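Teleoperation operators (part-time, fixed term)
Juselside site, Pistier project

Pistier is recruiting operators to record demonstrations on two-arm tabletop stations. The recordings are used to train a control model for small-object handling. Current tasks use a blue tray, small toys, coloured cups and rolls of tape.

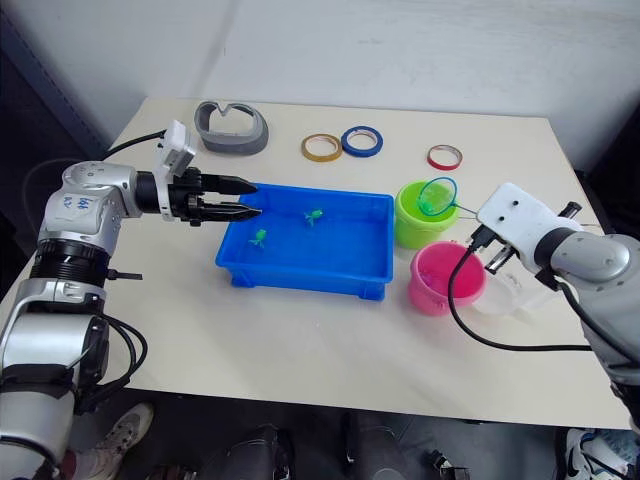
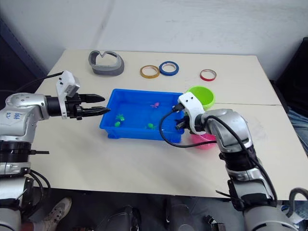

Tray task station, left and right arms with grippers, the left one two-fingered.

What the work involves

Operators guide both arms through a set task, start to finish, and mark each attempt as complete, failed or discarded. A failed attempt is kept if the fault lies in the grasp - it is discarded if the station was set up wrongly. Between attempts the operator resets the objects to a new layout from the task sheet.

The tray task set stands at 3,017 accepted demonstrations. The next round calls for a further 1,000, of which 270 must use both arms on the same object.

Other duties:
- checking camera mounts and cable slack at the start of each shift
- writing a one-line text label for each attempt
- reporting joint faults to the Deneck maintenance desk

Requirements

Steady hand control and normal or corrected eyesight. You must be able to work standing for up to two hours between breaks. Experience with remote-controlled equipment is useful but not required. Training is given on site and is paid at the full rate.

Hours and term

12 hours a week in three shifts, mornings or afternoons. The contract runs to the end of October and may be extended if the Karaca task set is approved.

How to apply

Send a CV and a short note of your available hours to the Pistier recruitment desk, Juselside. Trial sessions are held on Tuesday afternoons. Closed-toe shoes must be worn.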